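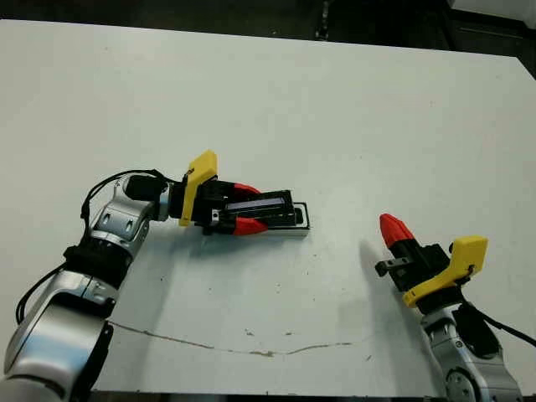 Long-Stay Sites at Grutemcombe: Frequently Asked Questions

These answers apply to motorhomes, converted vans and towed trailers staying 28 nights or longer. Short-stay rules are on a separate page.

Site and vehicle

How many long-stay sites are there?

There are 79, split between the Lasley loop and the lower field. Lasley sites have power, water and sewer. Lower field sites have power only and share two water taps near the gate.

What is the maximum vehicle length?

Lasley sites take up to 40 feet, measured from bumper to bumper with bike racks and hitch carriers included. Lower field sites take up to 28 feet. A tow vehicle must fit on the same site or be left in the overflow lot.

Are the pads level?

Lasley pads are gravel, graded to within two degrees side to side. The lower field is grass and has not been graded. Bring leveling blocks. Jacks need a pad underneath at least 10 inches square.

Power

What hookups are available?

Each Lasley pedestal has a 50-amp outlet and a 30-amp outlet. Only one may be used at a time. Lower field pedestals have a 30-amp outlet only. Adapters from 50 to 30 are allowed. Adapters that combine two outlets are not.

How is electricity billed?

Every pedestal has its own meter, read at check-in and on the last working day of the month. The monthly rate includes 259 kilowatt-hours. Use above that is charged at the posted rate and added to the next bill. Unused hours do not carry over. 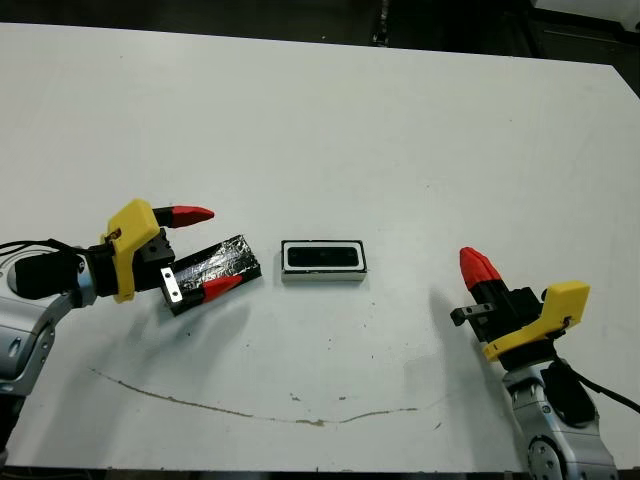 White tabletop, two robot arms and a small rectangular object.

Can I run a generator?

Portable and built-in generators up to 3,000 watts may be run between 9 a.m. and 7 p.m. Larger units may be run only during a park power outage. The exhaust must point away from the next site.

Do I need a surge protector?

One is strongly recommended but not required. The park does not pay for equipment damaged by voltage changes. If your protector shows an open ground or reversed polarity, unplug and report the pedestal number to the office.

Water and waste

What is the water pressure?

Pressure at the Lasley spigots runs between 55 and 70 psi. Use a regulator if your plumbing is rated for less. Hoses must be rated for drinking water.

Can I leave my gray tank valve open?

On Lasley sites the gray valve may stay open as long as the hose has a steady downward slope and a threaded fitting at the sewer inlet. Keep the black valve closed until the tank is at least two-thirds full.

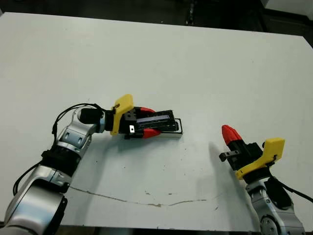
Where do lower field guests empty their tanks?

Use the dump station on Bugti Road, just inside the second gate. It is open from 7 a.m. to 9 p.m. and is included in the monthly rate. Cassette toilets may be emptied there as well, using the smaller inlet on the left.

What happens to the water in freezing weather?

Spigots on the Lasley loop are frost-proof, but your hose is not. Disconnect it overnight or use a heated hose plugged into your own vehicle. The lower field taps are shut off from November through March.

Mail and payment

Can I receive mail?

Letters and packages are held at the office for 14 days. Put your site number on the second line of the address. The park address cannot be used for vehicle registration or voting.

What does a month cost?

A powered site in the lower field is $538 a month, paid in advance. Lasley rates vary by season and are posted at the office. A deposit is taken on arrival and returned after the final meter reading.

How do I book?

Book through the Gisport reservation system. Have your vehicle length, plug type and proof of liability insurance ready. Bookings for June open in January. 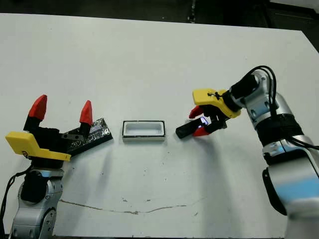
Robot arm with open gripper, left side of the table.

Can I extend my stay?

Extensions are made one month at a time, up to a total of six months. Ask at least 10 days before your departure date. You may be moved to another site if yours has already been booked.

Can I store an empty vehicle on my site?

A vehicle may be left unattended for up to seven nights. Close the water at the spigot, turn off propane at the tank and leave a phone number with the office. For longer absences, use the overflow lot, where there is no power.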